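Skurnden Home Board
Print this page | E-mail this thread
Search this forum: enter keywords GO

Thread: Marbled table top, what do you keep on it?

anholm_532
Got a big table with rounded corners and a pale gray marbled top, dark legs. Everything lands on it – keys, mail, jars. I want it mostly clear but it looks cold with nothing there. Ideas?

Segundo Carhuamaca
One tray, one plant. Small stuff goes in the tray and when the tray is full you empty it. Ours has been that way since September.

tablesaw137
Trays just collect junk. I had 2 of them and both turned into drawers without a front. Put a hook by the door for keys and leave the table alone.

Segundo Carhuamaca
Depends on the tray. Get a shallow one with a rim. If things pile up you see it right away.

Botond Farkas
I'm with Segundo, but skip fresh flowers. Water rings on a pale top are a pain. Dried ones in a little pot are fine, and they stay put if you set them well off to one side.

tablesaw137
Dried flowers shed. I swept up bits for 3 months and then threw them out.

Botond Farkas
Mine shed for a week, then stopped. Shake them outside first.

anholm_532
What color tray? I was going to get black to match the legs.

Botond Farkas
I'd go light gray. Black shows every crumb, and on a marbled top it's the only thing you look at. Same idea in my place, tray on the left and pot on the right:
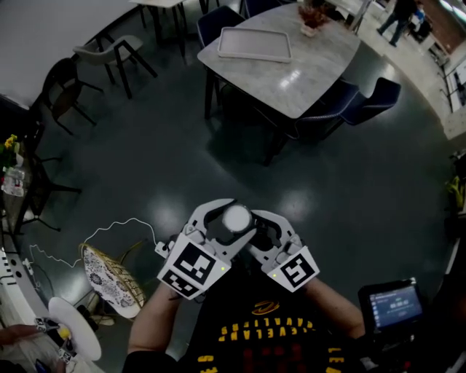
Get felt pads for the bottom of the tray too. Mine are the stick-on kind from Astlow and they haven't come off yet.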